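Search this site Search Clear

Can it do the chores yet? Foltunville, July

3 min read

Quick gallery from our afternoon with Vida, the arm we've been teaching to put groceries away. Short answer, not yet. Long answer, getting there on boxes, hopeless on bags. Yufang Tian ran the sessions, Diane Penner kept the tally and made everyone tea.

Small cereal boxes are our favourite test. Light, slippery, and they skid if you come in crooked. Also the sort of thing that gets left out on every kitchen table in the country. 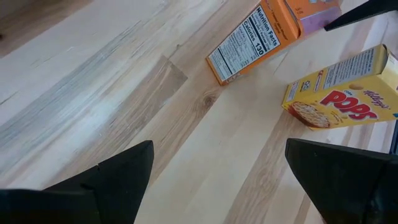 Corn Pops and an orange box, both lying on the tabletop. Fingers still open wide.

Tally for the day: 70 tries, 30 clean pickups. Clean means picked up, moved to the shelf, not crushed. Diane was strict about the crushed part. Khôi Mai did the same job by hand while eating a sandwhich and didn't miss one.

Speed is the other problem. Fine if you're out at work all day, maddening if you're standing there waiting to wipe the table. Shop shelves would be worse, Hường Lò reckons, she's stocked enough of them.

Tins next, then mugs. More pics when theres time.

Last updated: July, 9:07 pm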